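Tabletop Care Claims

README for the Brutside release

What this is

A plain text table of 317 statements about how to look after wooden tabletops, copied out of 37 leaflets, product labels and advice pages. Each row has the statement as printed, the source it came from, a topic code, and a note on whether the source gave any grounds for it. Most did not. If you came looking for a list of things that work, you will be let down, and you should probably be suspicious of anyone who offers you one.

The project started under the name Lengyel and some of the older file names still say so. They were left alone to avoid breaking other people's scripts.

Why bother

Advice about wood gets repeated with great confidence. Oil it monthly. Never oil it. Lemon juice lifts stains, lemon juice causes stains. We wanted to see how much of this could be traced back to somebody testing something. The short answer is very little, and the test that does get cited most often was carried out by a company selling the oil.

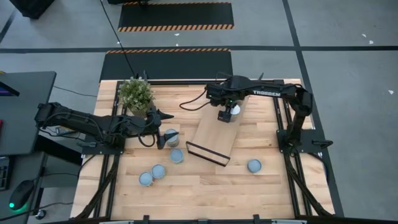
Butcher-block planking in light strips.

Files

claims.txt holds the statements, one per line, tab separated.
sources.txt lists the leaflets and pages, with a month of issue where one was printed.
topics.txt explains the topic codes.
changes.txt is kept by hand and has gaps.

Columns in claims.txt

id: a number, never reused. There are holes in the run where duplicates were taken out.
text: the wording as printed, including spelling mistakes.
source: matches the first column of sources.txt.
topic: one of five codes (cleaning, oil, heat, water marks, scratches).
grounds: none, anecdote, maker's test, outside test.
strength: how strongly the source put it, scored from 1 to 3. Treat this one with caution. Two readers scored every row and they disagreed a lot, mostly on the word "should." The file has the lower score in each case.

How the rows were picked

We took anything that told the reader to do or not do something to a tabletop. Floors, cutting boards and outdoor furniture were left out, though a few cutting board rows slipped through because the leaflet never said which it meant. Those have a question mark in the source column.

The Hatent leaflets are over-represented. They were easy to get and they are full of instructions. A count of "how often is oil recommended" taken straight from this table will mostly tell you what Hatent sells. Weight by source, or drop those rows and see whether your finding survives. Ours about monthly oiling did not, and the chart we had made of it has been removed.

Known problems

"Wood" is doing too much work. Hardly any source says what kind of wood it means, and fewer still say what finish is on it. Advice that suits a waxed top may ruin a varnished one, and the table can't help you tell them apart.

The heat rows contradict each other outright. We have not tried to settle them.

Some pages were clearly copied from other pages. Where the wording matched exactly we kept the older one. Where it had been lightly reworded we kept both, so agreement between sources should not be read as confirmation.

The water mark rows talk endlessly about plant pots and almost never about saucers, felt pads or how long a pot has to stand before a ring shows. One leaflet puts it at an hour, another at a season.

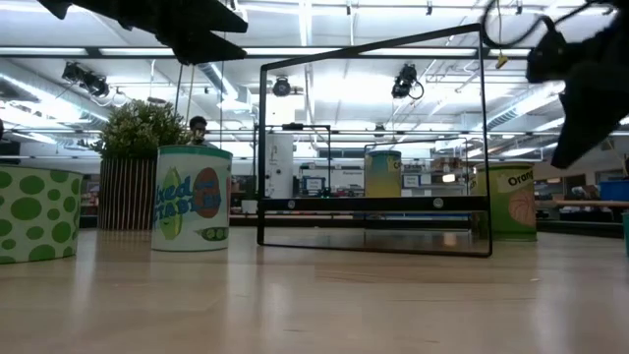
One reader of the Lengyel files wrote that the grounds column is too harsh, that a furniture maker passing on thirty years of habit deserves better than "anecdote," and that the label makes careful people look like cranks. The label stays. Habit may well be right, but nothing in the leaflet lets a reader check it, and that is all the column records.

Please don't use it for

Choosing a product. Training a chatbot to give care advice. Settling an argument at home.

Corrections

Send them through the Stumside page with the row id and a scan of the source. Corrections from memory are not accepted, including ours. The next pass is planned for September and will start with the question mark rows.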